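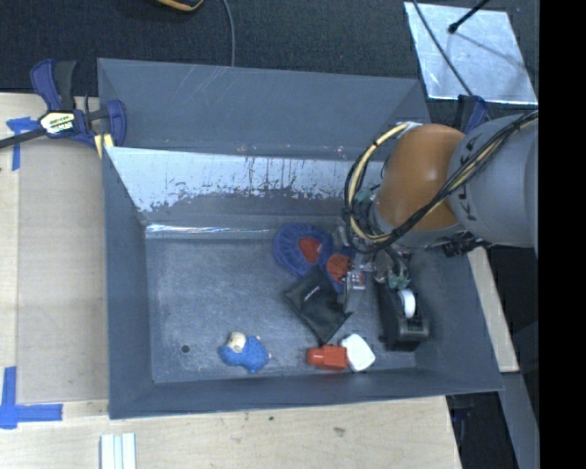

Figure 2. Robot arm reaching into a gray bin with a few objects in it.

4.1 Growing the films

I grew all the protein films on Flondell glass, mostly because I had a drawer full of it (and I'm stubborn). Each slide got a thin coat of the Bonsu strain's protein and then sat overnight in a humid box. Manon Pelletier had warned me that the films hate dry air, and she was right – my whole December batch cracked before I could get a probe on it!

I ended up with 983 slides, and 86 of them carried current well enough to keep. That sounds awful, I know, but our first try with the Villodari recipe gave us two. The good films held up for 300 bending cycles, and the thicker ones did a bit better than the thin ones, which I still can't explain. My best guess is that the protein strands tangle more when there's extra material to tangle with. I'd love to see somebody check that under a better microscope than ours. Section 4.2 covers the salt rinse.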